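Budgeting for a two-arm bench setup: what am I forgetting?
Posted in Small Shop Automation

Ghislain McIntyre

Hi all, long-time reader, first time asking. I run a little refill and repack shop called Flutetti (sample vials, travel bottles, that sort of thing) and I'm trying to put together next year's equipment budget before December, when my business partner and I sit down and fight over it.

The job I want to hand off is boring. A small capped bottle stands on the table, an arm picks it up, the other arm takes it over, and it goes in one of two trays. We do 500 on a normal day and my wrists are done with it. Before spending real money I've been looking at it in simulation, with a light-blue tray next to a black-walled one and two white arms coming in from the front of the bench. 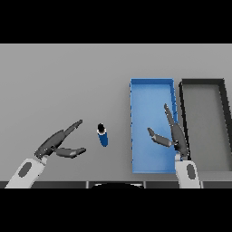 My partner keeps asking why we'd pay for two arms when one could surely manage. My thinking is that the bottles come in on the left and the trays have to live on the right, and I don't have the floor space to change that. But I may be talking myself into it! I've got a quote from Sandlow for the pair and a cheaper one from Forkis for a single arm on a rail. Neither quote says a word about grippers, mounting or support. So what else should be on my spreadsheet, and would you buy the simple grippers or the fancy hands?

Efthymia Alexiou

Put the hands on their own line, please. I lumped them in with the arms on our first budget and got a nasty surprise.

If you're simulating anyway, run the same layout with both kinds before you ask anyone for a price. Two-finger grippers are easy to plan around. With multi-fingered hands you have to leave a lot more room in the middle, especially when one is passing something to the other, and that changes how far apart you bolt the arms and how big a table you need.

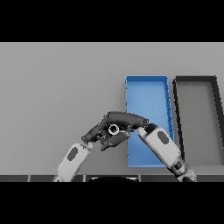
Simulation still: Ghislain McIntyre / Flutetti

Look at how much of the object the fingers cover when both hands are in there together. If you want a camera to check the label or the cap, you'd be paying for a second viewpoint, so budget for the camera and the bracket too. For plain little bottles I'd start with two-finger grippers and spend what's left on spares. We go through 8 sets of finger pads a year, and I order them all at once now (shipping was killing us).

Other stuff I'd add: a heavier table than you think you need, guarding, the electrician, a spare cable for everything, and your own time. I spent 44 hours on setup and didn't count a single one of them in the budget. Oh, and ask Sandlow if the simulator license renews every year. Ours did and I found out from the invoice.

Gerasimos Galanis

one arm. cheaper. move the trays

Kalliopi Radonjić

I wouldn't rule out the single arm either, but get the Forkis people to price the rail properly, with install. We had one from Zein and the rail itself was fine, it was leveling the floor under it that ate the money.

Whichever way you go, ask if you can send them a box of your real bottles for a trial. We mailed 50 and got back a short video and a list of the sizes their gripper didn't like, and that list saved us from ordering the wrong fingers. Some places charge for it and some take it off the price if you buy. Also check how long the quote is good for if you're not deciding until December. Mine had expired by the time I called back and the new one was higher.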